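Carnet d'atelier – veille législative, décembre
Par Zuweira Aidoo

Rubrique : Carnets > Textes et procédures > Ordre public

Repris ce matin le dossier de l'ordonnance sur les rassemblements à Sornton. Le texte est entré en vigueur à minuit, après publication au bulletin de la province. J'ai comparé la version publiée avec le projet de Kyei que nous avions annoté au printemps. L'article 4 a changé : le délai de déclaration passe à 29 jours, alors que le projet en prévoyait moins. L'article 7, sur les associations financées depuis l'étranger, est resté tel quel.

Le bulletin imprimé compte 728 lignes pour l'ordonnance seule, annexes comprises. J'ai numéroté les lignes dans Fokier pour que les renvois restent stables. Merci de ne pas renuméroter.

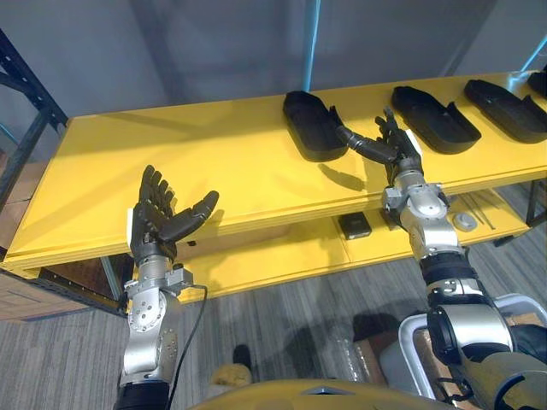 L'ordonnance s'applique-t-elle aux réunions privées ?

Seulement à partir de 200 personnes, ou si la réunion se tient dans un bâtiment public. En dessous de ce seuil, l'ancien régime continue, sans déclaration préalable.

Reste l'article 11, que je ne comprends pas bien. Il renvoie à une « autorité de coordination » qui n'est définie nulle part dans le texte. Dans le projet, c'était le bureau du gouverneur. J'ai appelé le greffe à 15 h, pas de réponse claire : on m'a parlé d'un décret d'application à venir, sans date. À noter comme point ouvert dans la fiche.

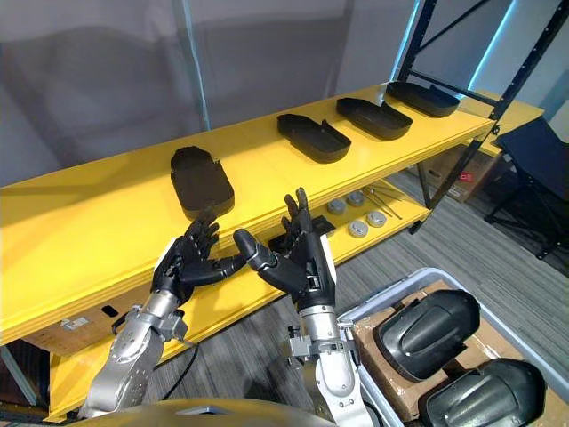 Pour les contributions déposées pendant la consultation, le registre en donne 579. J'en ai lu une partie l'après-midi. Beaucoup reprennent le même modèle de lettre, à un paragraphe près. Les plus utiles viennent des juristes de Flostar, qui contestent la rétroactivité de l'article 9 – deux pages, avec les références aux décisions antérieures. Je les ai classées à part, dossier « art. 9 ».

Erreur à corriger dans notre note précédente : nous avions écrit que le conseil avait voté le texte. Il a seulement rendu un avis, favorable avec réserves. La phrase est reprise dans le résumé et dans le tableau, il faut changer les deux.

À faire : relire la traduction des annexes, rappeler le greffe pour l'article 11, vérifier si les amendes de l'article 13 se cumulent avec celles du code existant.

Ce site utilise des cookies pour mesurer son audience. Accepter | Refuser | Paramétrer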